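Brown velvet-look tub chair: which cushion colour, and how to stop the nap going shiny?
Forum: Home and Soft Furnishings > Chairs and Sofas
46 replies, showing the first page

kettle_and_moss wrote:
Good evening to all. I would like your opinion on the armchair in my reading corner.

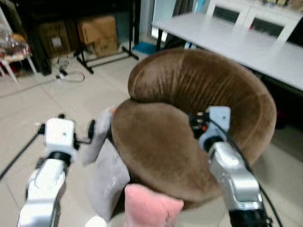

The brown chair with the grey cushions and the pink one, still waiting for a decision.

I bought the chair second hand in October from a shop called Grondirari. It is very comfortable, but the back is so curved that a normal square cushion does not sit well in it. The cushion makes a bridge between the two sides and pushes me forward. I have tried the grey and I have tried the pink. My husband prefers grey. I find the grey a little cold beside this warm brown, but perhaps I am wrong.

My second question is about the fabric. It looks lighter or darker depending on how the light falls on it. Is this wear, or is it normal? I do not want to brush it before I know.

verandah_dog wrote:
Pink, no contest. Chocolate and pink is a lovely old combination and it'll cheer up the corner. Grey with brown always looks to me like someone ran out of money halfway through.

The sheen is just the nap catching the light. Totally normal, don't stress.

Saltbush2523 wrote:
Have to disagree with verandah_dog. Grey is the one you won't be sick of in two years. Keep the pink for the bed.

Agree on the nap though. Run your palm over it one way, then back the other. If the colour changes with your hand, nothing is worn. A real bald patch stays the same whichever way you stroke it.

kettle_and_moss wrote:
Thank you both. I did the test with the palm and the colour changes everywhere, also on the seat. I am relieved.

Please, what do you use for the dust in the pleats on the inside of the back? My vacuum has only the wide nozzle and it does not enter.

hem_and_haw wrote:
Soft paintbrush, a clean one, top to bottom along each pleat, and hold the vacuum underneath to catch what falls. I do mine when I do the skirting boards, so not very often.

On the cushions: neither. The shape of that back is the whole point of the chair and you're covering it up. If your lower back needs something, get a small lumbar one. Deten does a narrow one, mine was $46.

verandah_dog wrote:
A chair with no cushion looks like a waiting room, hem_and_haw.

hem_and_haw wrote:
We've been to different waiting rooms.

Saltbush2523 wrote:
One thing about cleaning: please don't spray anything on it until you've tried it underneath or at the back. I used Allelov foam on a similar footstool and got a ring the colour of weak tea. Still there. Others on here swear by the stuff, so maybe it was my fabric.

kettle_and_moss wrote:
I have looked under the chair for a label but there is only a number, 202, and no washing symbols. So I will use only the brush.

For the cushions, I have now sat one evening with the grey and one evening with nothing. With nothing is better for the back, I must admit this. But my arm needs a support when I hold a heavy book. Would a smaller cushion on one side look strange?

hem_and_haw wrote:
Not strange at all. Put it on the side you hold the book.

verandah_dog wrote:
A small PINK one.

kettle_and_moss wrote:
My husband has read this and he asks me to write that he votes grey again. I will look at the fabric remnants at Kandasamy, maybe there is a rust or a dark mustard, and sew a small cover myself. I will come back with the result.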